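Curkivik Volleyball Opens Second Half at Home Against Malabanan
January 10, 2019

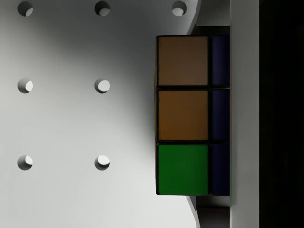

A small puzzle cube next to a white surface with round holes. Computer rendering.

The Curkivik women's volleyball team comes out of the winter break with an 11-3 record and a home match against Malabanan, the only club ahead of it in the standings.

First serve is at 7 p.m. Saturday's usual junior clinic has been moved to the auxiliary gym so the main floor can stay set up for the weekend.

Curkivik finished the first half of the season with a four-set win over Prunis. The team dropped the opening set after a long run of service errors, then settled down and won the next three. Outside hitter Marlene Xavier led the attack that night and was on the floor for every rotation. It was her first full match after she sat out most of December with a sprained ankle.

"The ankle is fine," Xavier said after practice this week. "I'm still getting my timing back on the high balls, but I can jump and I can land, so I'm happy with that."

Head coach Man-sik Hyun said he plans to start the same lineup that finished the Prunis match, with Xavier on the left and Margaux Moulin setting. Moulin took over as the regular setter in the fall and has played her best matches at home, where Curkivik has lost only once.

"Margaux is running the middle more than she did in October," Hyun said. "Teams were sitting on our outsides. Now they have to keep a blocker home, and that gives Marlene some room."

Malabanan will be a hard test for that plan. The visitors have the tallest front row in the league and won the first meeting between the teams in straight sets. Curkivik passed poorly in that match and had trouble getting into its offense at all. Hyun has given much of this week's practice time to serve receive, with libero Heloísa Fagundes taking a larger share of the court on jump serves.

Fagundes is one of two members of her family involved with the club. Her brother, Benedito Fagundes, joined the staff last summer as an assistant and handles scouting. He said Malabanan changed its rotation order just before the break, moving its best server up so that she starts each set at the line.

"They want points early," he said. "If we side out on the first ball, it's a different set. Last time we were down before we had touched it clean."

Curkivik will be without reserve middle blocker Anna Lindqvist-Rowe through the end of the month because of a broken finger. The club has called up a player from its junior side to fill the spot but has not said whether she will dress for this match.

The league table is tight behind the top two teams. Urkura sits third and has already played one more match than Curkivik. A Curkivik win would draw it level with Malabanan on wins, though Malabanan would keep first place on set ratio unless the result is lopsided. A loss would leave Curkivik within reach of Urkura, who play a weak Prunis side on the same night.

The top four clubs advance to the playoffs in the spring, and the top two get home court in the first round. Home court has mattered to Curkivik. The gym seats 900, and the Prunis match drew 671, the best crowd of the season so far. The club expects more for Malabanan and will open the upper bleachers on the east side, which were closed in the fall while the railings were being replaced.

Doors open an hour before the match. Tickets are sold at the box office window only, and season passes will be honored at the north entrance. Parking in the school lot is free after 5 p.m. Fans coming by bus should note that the stop on the gym side of the street is closed and the temporary stop is one block south.

After Malabanan, Curkivik goes on the road for two matches. The first is at Urkura, where Hyun's team won in five sets in November - the longest match either club has played this season. The second is a return trip to Prunis. The team's next home date after that is in the last week of January, when the club will also hold senior night.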